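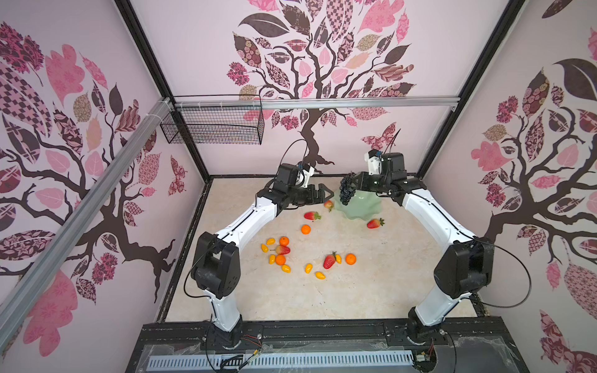
Papel de parede de motivo arbóreo

O papel de parede de motivo arbóreo é um revestimento mural impresso cujo desenho se organiza em torno de um ou mais troncos com ramificações e folhagem. Distingue-se do padrão floral corrente pela existência de um eixo vertical reconhecível, que condiciona o corte, o alinhamento das faixas e a posição das emendas. Aplica-se em habitações, lojas, expositores e no forro interior de nichos, vitrinas e compartimentos de pequena dimensão.

Composição do desenho

O tronco é em geral o elemento mais escuro e ocupa a zona inferior e central do módulo. As folhas podem ser naturalistas ou estilizadas. Na variante estilizada têm contorno simples e escala exagerada em relação ao tronco, e cada uma recebe preenchimento próprio: cor lisa, xadrez, treliça, flores miúdas ou arabescos do tipo paisley. A justaposição de folhas lisas e folhas padronizadas aproxima o efeito do trabalho de retalhos. São frequentes os motivos secundários, como rosetas, borboletas e aves, colocados nos intervalos da copa.

As combinações de rosa, malva, bege e castanho-chocolate sobre fundo claro formam um grupo cromático próprio nos catálogos. A coleção Diltar, desenhada por Danica Kelmendi para a Vostwood, inclui 13 variantes de cor do mesmo desenho, quatro delas com fundo rosa-pálido.

Suportes

Os suportes mais usados são o papel simples, o papel revestido a vinil e o não-tecido, este último composto por fibras celulósicas e sintéticas. O não-tecido apresenta maior estabilidade dimensional e permite aplicar a cola diretamente na parede. O vinil tolera limpeza com pano húmido. Existem ainda películas autoadesivas, indicadas para painéis lisos e não porosos.

Repetição e casamento

Designa-se por repetição a distância vertical entre dois pontos iguais do desenho. Nos motivos arbóreos de grande escala essa distância é elevada - 700 mm na coleção Diltar - e o desperdício por faixa aumenta em proporção. O casamento pode ser reto, quando o desenho coincide à mesma altura em faixas contíguas, ou deslocado, quando a faixa seguinte desce meia repetição. Num painel de 4000 mm de largura por 3000 mm de altura, a quantidade de rolos calcula-se pelo número de faixas inteiras, arredondando cada altura para o múltiplo de repetição imediatamente superior.

Aplicação em recintos de três faces

Em nichos e compartimentos abertos à frente, a marcação começa na face do fundo. O tronco principal é centrado e as faixas seguem para ambos os lados. As faces laterais podem continuar o desenho ou receber um tronco autónomo. Nos cantos, a faixa é cortada com uma sobra de poucos milímetros, dobrada sobre a face adjacente e coberta pela faixa seguinte. Perfis verticais de cor escura são por vezes colocados sobre as arestas e ocultam a emenda.

Calhas, varões e cestos suspensos fixam-se depois da secagem completa. Os pontos de furação marcam-se a lápis no suporte e evitam-se, quando possível, as zonas de fundo liso, onde um furo abandonado é mais visível.

Relação com o pavimento

A junta inferior pode ficar à vista ou receber rodapé. Com pavimentos claros de aspeto marmoreado o contraste com a folhagem é forte, e o corte tem de ser feito com régua metálica e lâmina nova. O manual da Angelovski recomenda deixar uma folga mínima, para impedir a subida de humidade por capilaridade.

Ver também

Papel de parede panorâmico
Paisley
Não-tecido
Chinoiserie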